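The Bread at Jerkach

Orvokki Räsänen did not believe in the bread. She had said so to her sister on the phone, and to the man who drove her up from Imska, and she said it again, under her breath, when the woman at the guesthouse told her it would be on the table in the morning.

"Everyone who stays gets one," the woman said. "You eat it and you sleep well the next night."

"And if I don't sleep well?"

"Then you didn't finish it."

Orvokki had spent more than 800 nights lying awake since she left the bank, and in that time people had sold her teas, a weighted blanket, a pillow filled with some kind of husk, and a recording of rain on a tin roof that had a cough in it if you listened closely. She knew a dodge when she heard one. If it works, thank the bread. If it doesn't, you left a crust.

Still, she had paid for two nights. Her sister had found the place in a magazine and mailed her the page with a circle drawn on it, and after that there was no getting out of it without a fight.

She lay in the bed in room 6 and listened to the pipes. The ceiling had a stain the shape of a boot. At three she got up and read the card on the back of the door, which gave the checkout time and the history of the house. A traveler named Hutchins had come over the pass in bad weather, it said, and hadn't slept in a month, and a widow had fed him, and he had slept until the following afternoon. The card didn't say what happened to Hutchins later. They never do. He probably went home and lay awake there.

She came down before it was properly light. The dining room was cold and the other tables weren't set. At hers there was a cup, a knife, and a brown woven basket, and she stood over it with her coat on and looked in.

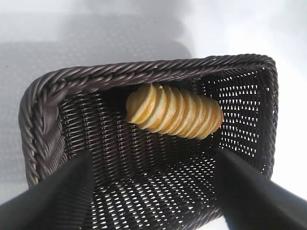

Reading time: 3 minutes

It was a roll. A twisted one, golden, wound up tight like a big screw. She had expected something heavier, with seeds in it, something that looked like medicine. You could have bought this at the bakery in Sesteva, across from the bus stop, and had change for the ride.

The basket wasn't even straw. She ran a thumb along the braided rim and it was smooth and a little slick. So much for the widow.

"You're up early," said the woman from the kitchen door.

"I was never down."

"Coffee?"

"Does that undo it?"

The woman thought this over with more care than Orvokki felt it deserved. "No," she said. "Milk might."

Orvokki sat. She picked up the roll and pulled at one end, and it came away along the crease and kept coming, a long soft strip that uncurled over her fingers. It tasted of butter and, faintly, of salt. It was good. She was annoyed to find it good and ate more slowly so the woman wouldn't notice.

"Who makes them?" she asked.

"I do."

"And do you sleep?"

The woman poured the coffee. She had gray smudges under her eyes that Orvokki hadn't seen the night before, under the hall lamp. "I'm up at four to bake," she said. "So it's hard to say."

Orvokki laughed — it came out as a bark, and it hurt a little. She pushed out the other chair with her foot. Then she tore what was left of the roll in half and held one piece across the table.

"You're supposed to finish it yourself," the woman said.

"I know what I'm supposed to do."

The woman looked back at the kitchen, wiped her hand on her apron, and took it.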